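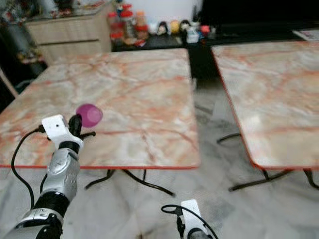
A pink plastic cup held on its side, with folding tables behind.

Skondow to end single-use cups at public events

Single-use cups will no longer be allowed at events held on council land in Skondow, under new rules that come into force in June.

The change covers the summer fair, the weekly market, outdoor concerts and any private event that needs a council permit. Stallholders selling drinks will have to serve them in reusable cups or in the customer's own cup. Paper cups with a plastic lining are included in the ban, as are those sold as compostable, which the council says cannot be handled at the local waste site.

Cups will be supplied by Skunex, a hire firm that already works with several sports grounds in the region. Customers will pay a deposit with their first drink and get it back when they return the cup to any stall or to one of 4 collection points on the market square. The deposit has not been set. A council paper published last month says it should be high enough that people bring the cups back, but low enough that a family buying a round of drinks is not put off.

Used cups will be taken to a washing plant run by Enico on the Gebremichael industrial estate and returned to the organisers before the next event. Enico already washes trays and crates for food shops on the same site and says it has room for the extra work without building anything new. Cups that are scratched or cracked will be taken out of use and ground down for recycling.

The scheme follows a trial at last year's fair, when 8 stalls switched to reusable cups for the whole weekend. Street cleaning crews reported fewer overflowing bins near those stalls, although litter elsewhere on the site was much the same as in earlier years. Some traders said queues were longer on the first morning while staff got used to handling deposits.

Market traders have given the plan a mixed response. Their association supports the aim but has asked for more help with storage, as small stalls have little room for crates of returned cups. It also wants the council to make clear who pays when cups go missing — the stall, the organiser or the hire firm. The council says this will be covered in the permit conditions, which are still being written.

Hot drinks are likely to be the harder part. The cups used in the trial were for cold drinks only, and a version with a lid for tea and coffee is still being tested. Until it is ready, coffee stalls may apply for an exemption lasting 3 months. It can be renewed once.

Schools, churches and clubs holding events on their own premises are not affected, but they will be able to borrow cups free of charge outside the busy summer period. Requests should be made through the events office at the town hall.

Draft permit conditions will be on show in the library and on the council website. Comments can be made online or on paper, and drop-in sessions for stallholders will run at the market hall until 8 in the evening.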